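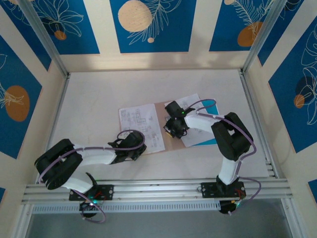

An open folder of printed drawings on a white tabletop.

Soston starts paper file clear-out

5 September 2026

Soston has begun sorting the paper drawings kept at its Bassey office, where 959 folders have built up over 30 years. The work started in August and the first 100 folders have been checked.

Each folder is opened flat and the sheets are gone through one at a time. Loose pages are matched to the job they belong to, squared up and put back in order. Duplicates go to recycling. Drawings still in use are moved to a new set of shelves on the ground floor – the rest will go into boxes at the Grarow storage building.

The old folders will be kept where the covers are sound. Torn ones are being replaced with plain card folders of the same size.

The drawings desk at Bassey will be closed on Friday afternoons until the sorting is done. Requests for copies can still be left at the front counter and should be ready within 12 working days.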